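How Does a Plain Stone Become a Sparkling Gem?

14 shares | 3 comments

Most gemstones look dull when they come out of the ground. A rough sapphire can look like a bit of gravel. The sparkle comes later, when a person called a gem cutter gives the stone its shape.

First the cutter looks at the rough stone under a bright lamp. Are there cracks inside? Is the color stronger at one end? Engelbert Hollenstein, a cutter at the Dollivico workshop, may look at one stone for 30 minutes before he touches a tool.

Next the stone is glued to the end of a short stick called a dop. The dop holds the stone still while the cutter presses it against a spinning wheel. The wheel is coated with diamond dust. Diamond is the hardest natural material we know, so it can grind down other gems. Water drips on the wheel to keep the stone cool.

Each flat face the cutter makes is called a facet. Facets work like tiny mirrors and windows. Light goes in through the top, bounces off the facets at the bottom, and comes back out to your eye. If the angles are wrong, the light leaks out of the bottom and the gem looks dark in the middle.
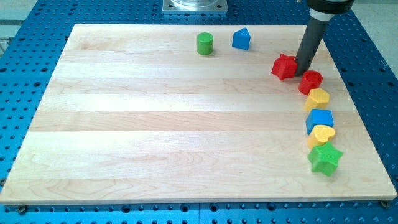
Shapes have names too. A round gem is called a round, which is easy to remember. A long rectangle with its corners trimmed off is an emerald cut. A marquise is pointed at both ends, like a little boat, and a pear is pointed at just one.

Cutting makes a stone smaller. Often more than half of it is ground away as dust — that is one reason a cut gem costs more than a rough one of the same weight.

Gems are weighed in carats. Five carats make one gram, so a gem that weighs 20 carats weighs four grams. A paper clip weighs about one gram.

Word to know: FACET (say FASS-it), a flat, polished face on a gem.

Contact us | © Sudedska Kids | Back to top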